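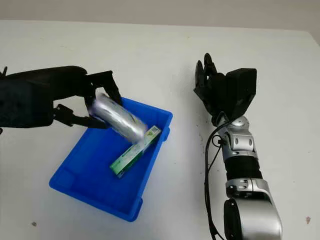 Home | Data | Code | Docs | Issues

Ekport Bin Set, v2

Posted in March by the Khokhar group

Ekport is a set of teleoperated bin-packing episodes on a bimanual platform with two multi-fingered hands. It was collected to test one question: does a policy that predicts hand closure separately from arm motion release objects more reliably over a container than a policy that predicts both together? The release contains the episodes, the split files and the evaluation scripts.

Contents

- 826 episodes, of which 320 were recorded at Jencombe and the rest at Pusthorpe
- head camera video at 30 frames per second
- joint positions for both arms and both hands
- a text instruction for each episode
- release labels, added by hand after collection

Task

Household packages go into a shallow blue bin on a white table. An episode may begin with an empty bin or with items already in it. Objects include cartons of the toothpaste type and silver cylinders with a reflective surface. The cylinders are the hard case. They are often held diagonally, with one end tucked into the palm, and the fingers hide much of the surface from the head camera.

Only one arm works in most episodes. The other is parked upright with its hand open, well clear of the bin. Its joint values are still logged and should not be dropped, as the parked pose differs between the two sites.

Labels

Each placement has a start frame and an end frame. Start is the first frame in which any part of the held object is over the bin floor. End is the first frame in which no finger touches the object. Where motion blur hides the fingertips, the end frame was set from the hand joint trace and the flag `blur` is 1.

Method

The split-head policy shares one image encoder and has 2 output heads, one for the arm and one for the hand. The baseline has a single head of the same total size. Both were trained on the Pusthorpe episodes and tested on Jencombe. The split head released earlier on cartons and made fewer late releases on cylinders. It gave no gain in grasping – the two policies miss the same objects in most cases.

Known problems

- Glare on metallic surfaces saturates the video in part of the Jencombe data.
- Smudges and specks on the table are left as recorded. Do not use a plain color threshold to segment objects.
- In v1 the left and right hand columns were swapped in the Pusthorpe files. Fixed in v2; old checkpoints need retraining.
- There are no force readings.

Usage

Run `python load.py --split test` to check the download. The loader reads one episode at a time and skips any file with a missing joint trace. Pass `--strict` to stop on the first such file.

Contact: open an issue in the tracker | Copyright Khokhar group | Back to top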